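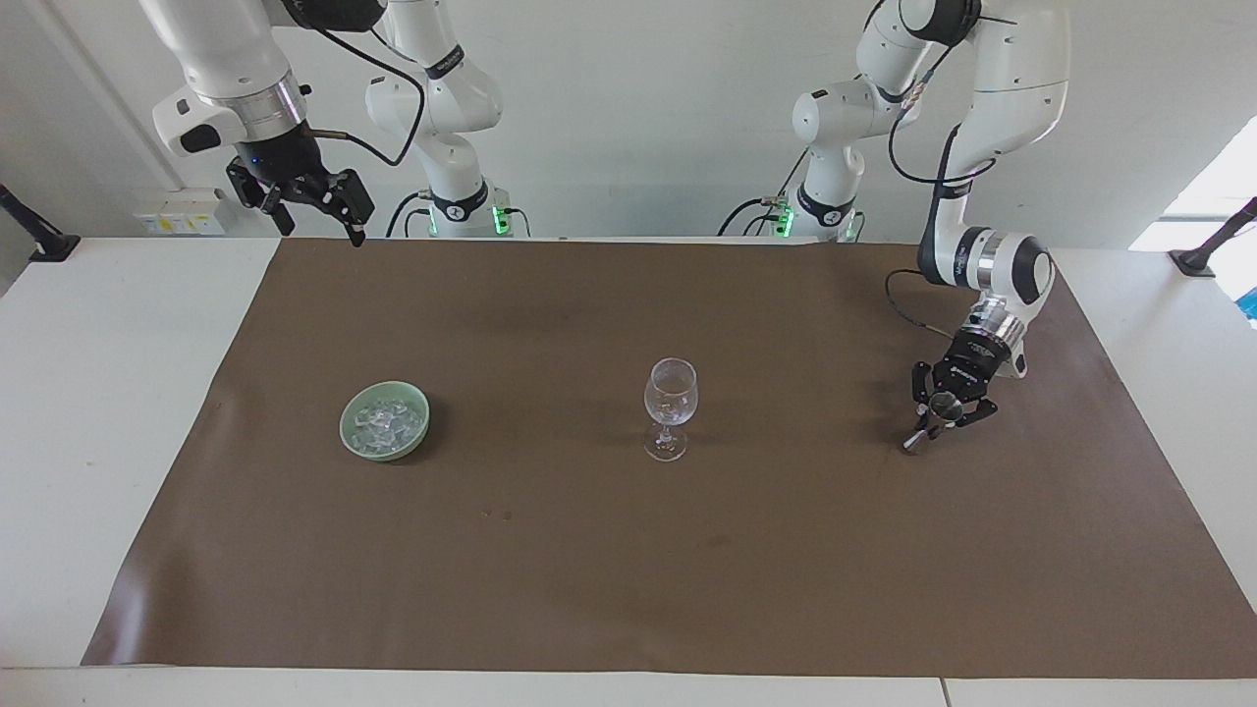 Uvport grip-release fault

The Uvport grip-release fault (also called the "late drop") is a failure seen in two-arm tabletop robots running the Uvport control software, in which a gripper opens while still holding an object. First reported in October by Aatos Saarinen at the Zititz test site. Mostly known from glassware handling, where the results are hard to miss.

Background

Uvport was written by Halvorsen to run two arms from one task list. Each gripper has its own controller, the arms share a clock. Kitchen and bar tasks were an early use — scooping ice, moving stemware, pouring. Thin glass needs a low grip force, so the force limit gets turned down, and that is where the trouble starts.

The fault

At low force the gripper reports "closed" and "empty" with nearly the same reading. If a status message from one arm comes in late, the software can take a held glass for a missed grasp. It then opens the fingers to retry. The arm may be anywhere on its path when this happens.

Saarinen's log covered 535 lifts of a stemmed glass. The gripper let go early in 199 of them, most while both arms were moving. With one arm parked the fault did not show up at all, which for a while pointed people at the wrong part (the cables were swapped, no change).

Injury

On a Tuesday a glass was released above the table edge and broke on the floor. Holger Lunde, clearing up, cut his hand on a piece that had landed in a bowl of ice. Not serious, but clear glass in ice is very hard to see and the site rules were rewritten the same week. Any break now means the ice is thrown out, bowl and mat wiped down, arms held at stop untill a second person has checked.

Cause

Disputed at first. Halvorsen blamed worn finger pads. Tuulikki Räsänen traced it to the retry step, which acted on a single reading and did not check how old that reading was. Her test build asked for 2 matching readings before opening, and the early releases stopped. Pad wear made the readings noisier but did not cause the fault by it self.

Fix

Halvorsen released a patch with the two-reading check plus a block on opening above a set height. Retries are slower as a result. Sites on the Prurnumix add-on need a separate update, as it carries its own copy of the retry step.

Workarounds for unpatched systems:
Park one arm during any lift of glass
Turn off automatic retry
Use plastic stemware for test runs

Later reports

Aslak Wikström reported a similar release on a patched system, with a wet glass. Generally treated as plain slipping, the log shows no open command. Qusai Sfeir has argued that the height block is set too high for short-stemmed glasses. Still open.

See also

Grasp detection
Protective stop
Two-arm manipulation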